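## Teaching by Hand

The robots at Ziltside are switched off for most of the morning. The people who train them are on the floor, moving small things from one place to another with a gripper in each hand.

The company leases the upper floor of a former carpet showroom and has 2 arms of its own. Both run on software from Zarura, a smaller firm across the river. Neither arm is programmed in the old sense. They learn from recordings of people doing a task, and the recordings have to come from somewhere.

"I used to do all of it by remote control," says Danuta Szewczyk, who joined in April. "You sit with the controls and the arm follows you, a little behind. Forty minutes of that and your neck is gone."

She still teaches that way when a task depends on the reach of the arm itself. For smaller work she prefers the hand-held grippers. Their jaws close much as the robot's do, but the wrist behind them is human, and she says the motion comes out smoother.
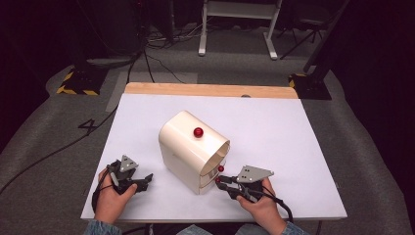
*A red ball in the right gripper, at the open end of the curved tunnel. A second sits just inside and a third on top.*

The tasks look like nursery games. Balls are a favorite because they roll. A block set down badly stays where it is, but a ball on a rounded surface needs a careful release, and the jaws have to open evenly. Riku Ichikawa, who reviews the recordings, throws out any take where the operator hurries that moment.

The set he is working through now, called Talen, holds 1463 takes. He watches them at double speed and slows down for the grasp and the release. He keeps some of the fumbles – a dropped ball that gets picked up again is useful to a robot that will drop things too.

Szewczyk aims for 60 good takes before lunch. She changes the starting positions as she goes and tries to approach from a different side every few tries. On a slow day she gets 40.

In the afternoon the arms come back on, and she moves to a chair to watch them try.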